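Sostengo desde hace años que el blanco es el color más hipócrita que puede llevar un aparato doméstico. Se vende como promesa de higiene y acaba siendo el acta notarial de todo lo que no limpiamos. El polvo que un mueble oscuro callaría por educación, el blanco brillante lo declara ante las visitas.

Mi vecina Gráinne Madigan dedica a los suyos 19 minutos cada lunes — con un paño también blanco, por coherencia — y los deja igual, pero con la conciencia más tranquila.

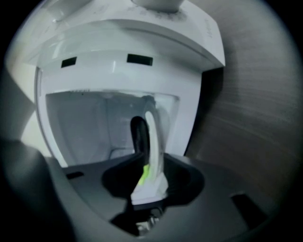

Luego están las letras. Algún diseñador decidió que en gris clarísimo sobre blanco quedaban elegantes, y desde entonces hay que leerlas con linterna y fe. Y las ranuras, negras, que atraen la mirada justo hacia donde no llega ningún dedo.

Propongo volver al beige. Era feo, sí, pero sabía guardar un secreto.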